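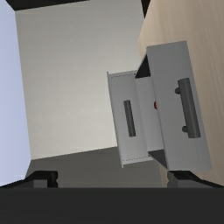 A grey cabinet with one drawer pulled out.

The Watch at the Back of the Drawer

Most families have one. It lives under the spare batteries and the foreign coins, wrapped in a hanky or tucked into a tobacco tin, and it stopped so long ago that no one can remember which of the grandparents last wound it. Ours was my great-uncle's, a plain steel wristwatch with a cream dial gone the colour of weak tea, and for years I took it out every Christmas, gave it a hopeful little shake, and put it back again.

Then last August I had a milestone birthday (I shan't say which) and decided that instead of buying myself something new I would have the old thing mended. I'd no idea what I was letting myself in for, and I have enjoyed every minute of it!

My first stop was Sorell, the jeweller's on the corner where I bought my wedding ring and where they still polish it for me while I look in the cabinets and covet things. They were very kind. They took the back off, peered in through a glass, and said that the movement looked tired but complete, and that it was a job for a proper watch repairer, of which there are fewer than there used to be. They wrote down a name on the back of a receipt: Değirmenci.

Değirmenci turned out to be one narrow room up two flights of stairs, with a bench under the window and a great many clocks on the wall, all of them disagreeing. I was given a stool and a glass of tea, and had the whole business explained to me, which I will now pass on as best I can.

A mechanical watch wants cleaning and oiling every few years, just as a car does. Leave it longer and the oil dries to a sort of gum, the parts drag against one another and, in the end, the watch gives up. If you have inherited one, the worst thing you can do is what I did each Christmas, which is to try and bully it into life. Winding a dry movement only wears it further. Keep it somewhere cool, away from the radiator and the bathroom, and let somebody look at it first.

Mine needed a full service, a new mainspring and a new crystal. The quote was £100 for the service, with the spring and the glass on top, and I thought that very fair once I'd seen the tray of parts laid out, some of them hardly bigger than a full stop. A smart department store had quoted a friend nearly £800 for something similar, so do ask in more than one place before you say yes.

There was one decision I found harder than the money. Did I want the dial restored? A refinished dial looks crisp and clean, and some people love it. But collectors tend to prefer the original, stains and all, and the more I looked at that weak-tea colour the fonder of it I became. I left it alone. The case had a light going-over and kept most of its scratches, including a deep one by the lugs that I like to think was the allotment gate.

The strap was a happier sort of problem. The old leather had cracked right through, and I spent far too many evenings choosing another. In the end I went for a dark tan one from Tutum, stitched by hand, with a small buckle that sits flat under a cuff. Measure the gap between the lugs before you order, by the way, and measure it in millimetres. I guessed, and had to send the first one back.

A word about insurance, dull as it is. Ask for a written valuation when you collect your watch, and check whether your household policy covers it once it leaves the house. Mine didn't, and it took a telephone call and a small extra sum to put right.

I've worn it most days since. It gains a little, perhaps a minute or so by the end of the week, and I set it right on the kitchen radio over breakfast. My granddaughter has already asked who gets it next. I told her she could hold it to her ear while I thought about it.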